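Treloar Allotment Society: minutes of the summer meeting
2019-07-30, upstairs at the Drindilier Rooms 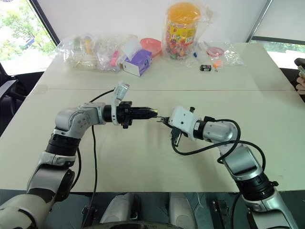
1. Apologies and last minutes
Apologies came from plots that always send them. The last minutes were agreed after the word "shouted" was changed to "said firmly".

2. Water
The standpipe on the lower path still drips. Inenton, who supplied the fitting, have written to say that it is within tolerance. The meeting wished it recorded that the lower path is a bog and that the bog is not. The Secretary to write back, enclosing a photograph of a wellington.
A proposal to limit hosepipe use to the evenings was carried, with one abstention from a member who was thinking about something else.

3. The hedge
The Chair reported that the hedge along Clastumura Lane is now taller than the shed it was planted to hide. Two views were put: that it should be cut, and that it should be cut by someone else. The second had more support. A quote of £1000 was read out and there was a silence. The quote will be kept on file.

4. Compost
Complaints had been received about cooked food in the shared bay. The plot holder responsible for the lasagne is asked to stop. A sign was suggested. It was pointed out that there is a sign. A larger sign was agreed, cost not to go over £9.

5. Rents
Plot rents will go up by £5 a year from November. This was described from the floor as daylight robbery, then passed without a vote against. Half plots pay the same increase, and the meeting spent a good while on whether that was fair. It was left unresolved and the tea was brought forward.

6. Show
The marrow class will be judged by weight only, following last year's argument over beauty. Entries for jam close at noon. Late jam will be admired but not placed. The prize fund stands at £100, less the cost of replacing the trestle.

7. Any other business
The padlock code has been changed. Members who do not know the new code should ask the Secretary, and should not climb over.
A cockerel has been heard. Keeping a cockerel is against rule 9. No member present had heard it.

Next meeting: November, same room, date to be pinned to the gate.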